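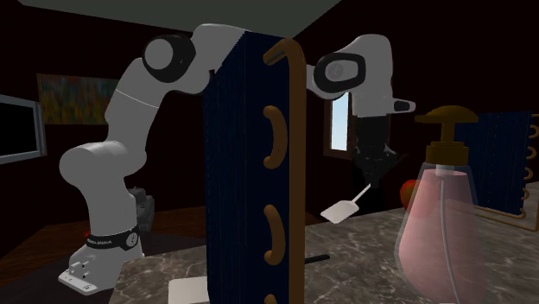
Alistair Niven asked last December whether a simulated kitchen could teach a class anything about a product they would later have to pay for. It was a fair question, and this handout is my long answer to it. Short answer: yes, a lot, if you know which parts to trust!

# Unit 6: Reviewing a simulation kit (Nilerell)

Nilerell is the kitchen simulation kit we're using for the second half of the course. You get a set of rooms, a set of loose objects, a few arm models and a task editor. The arm in our scenes is the Franka Emika one with the black gripper, and the tool we start with is the white spatula. Your job this unit is to review the kit the way a buyer would, and I really do want your opinion at the end of it — mine is already pretty warm, as you'll notice.

## What I like

The rooms are cluttered. Older kits I've taught with put one cube on one gray table, and students wrote planners that worked beautifully until the day there was a second cube. In the Nilerell kitchen the arm has to work around a tall navy-blue panel with hooks down its edge, and there's a soap dispenser on the marble counter, with a pump top that sticks out sideways at just the wrong height for a lazy path. You can't swing the elbow wherever you like. That's wonderful for teaching, and it makes the collision checker earn its keep.

The task editor is also a pleasure. You write a goal in plain terms (spatula flat, blade close to the counter, handle angle free) and the editor turns it into a cost you can read. Read it! Most of the strange behavior I see in homework comes from a cost term that somebody left switched on.

## What to be careful about

**Contact.** A thin flat blade meeting a hard flat counter is a nasty case for any physics engine. Very small changes in height give big changes in force. Try the default contact settings first, then halve the time step and run the same motion again. If the two force plots disagree, say so in your review and show both.

**Grip.** The kit offers a "fixed grasp" option that glues the tool to the fingers. Fine for path planning, useless for judging whether a grasp would hold. State which mode you used, every time.

**See-through objects.** The dispenser is translucent pink and there's a red fruit partly behind it. Depth from the simulator is perfect by default, so your code will find both without trouble. Real depth sensors often struggle with clear plastic. Turn on the sensor noise model before you write a single word about perception.

## How it compares

We have trial access to two others, Tsolakis and Stirkeditz. Tsolakis is faster on my laptop and its rooms are plain. Stirkeditz has the nicer documentation — worked examples on every page — but I found its editor slow going. You may pick either one for the comparison section. Don't do both, the reports get too long and I have 9 of them to read.

## Lab steps

1. Open the kitchen room and load the arm with the spatula already held.
2. Plan a move that takes the blade from its start pose to the far side of the tall panel. Save the path.
3. Repeat with the clearance setting doubled. Note what happens to the planning time and whether a path is found at all.
4. Run both paths with contact on and export the joint torques.
5. Swap in a different tool of your choice and repeat step 2 only.

Exports go in the Esunow folder, one subfolder per pair. Please keep the kit's own file names so my plotting script can find them.

## The review

2 pages, plots included. Write for a lab manager who has a budget and no patience. She'll want to know what the kit does well, what it gets wrong, and what you'd still have to test on a real arm before believing it. Opinions are welcome as long as there's a plot or a log behind them.

Drafts are due 2026-07-30. If the collision checker rejects your start pose, look at the wrist first, then the spatula handle. It's usually the handle.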